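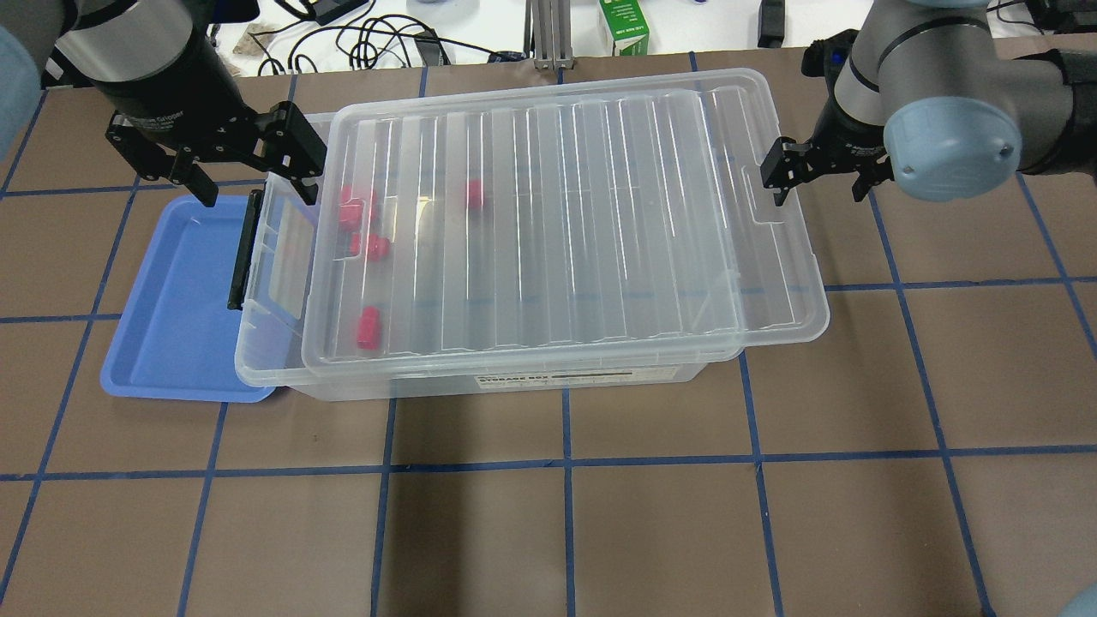 Last updated: 21 Oct 2020

Spent the whole morning on the gripper fingers and I'm rather pleased with myself! The left one had been closing a hair off centre since June, so I took the fingers off, cleaned the slides, put a smear of grease on (the thin stuff, Grulley swears by it) and did all the little screws back up in pairs. Then home position, close, open, close again, until I was sick of the click. The counter says 1,142 cycles since the last service and the book says 2,000, but I'd sooner do it early than sit there listening to it grumble.

After lunch I went on to the cables - my least favourite job. They want enough slack for the wrist to turn and not so much that a loop snags on the elbow. I ended up redoing the ties twice.

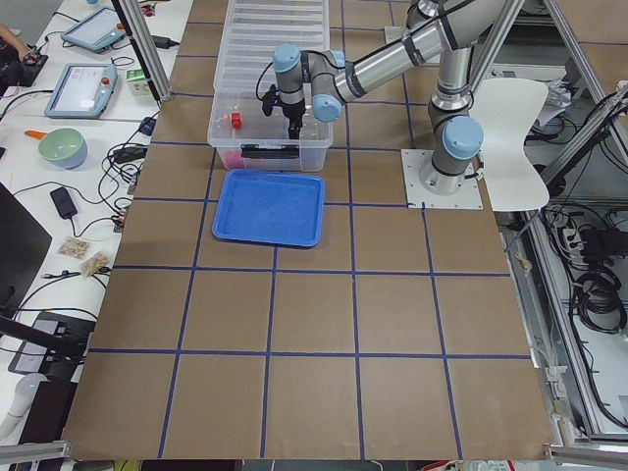 Gripper down in the clear bin, blue tray in front.

Then the two-arm part, which is where the lid comes in. Both arms have to agree on where it is, so I taught the corner points again, slowly, and wrote the new offsets in the back of the notebook. The right one needed 3 mm, the left hardly anything. 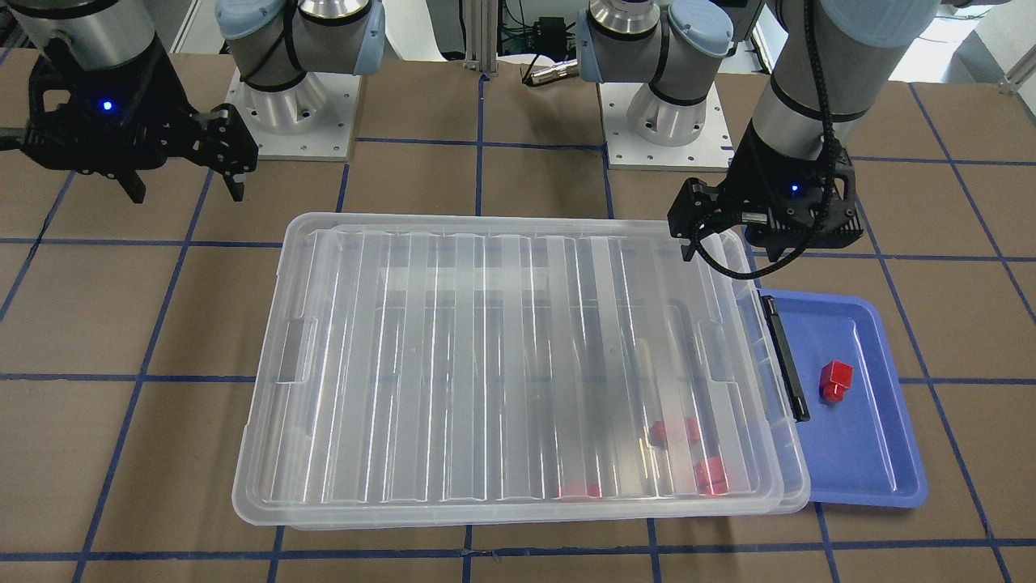
Bogdan Sowa reckons I should leave the offsets alone for a week and check the base bolts first, because a loose plate will make a liar of any number you type in. Fair point, and I hadn't touched them. Torque wrench tomorrow, then, if Baltasar has brought it back from Cedlow.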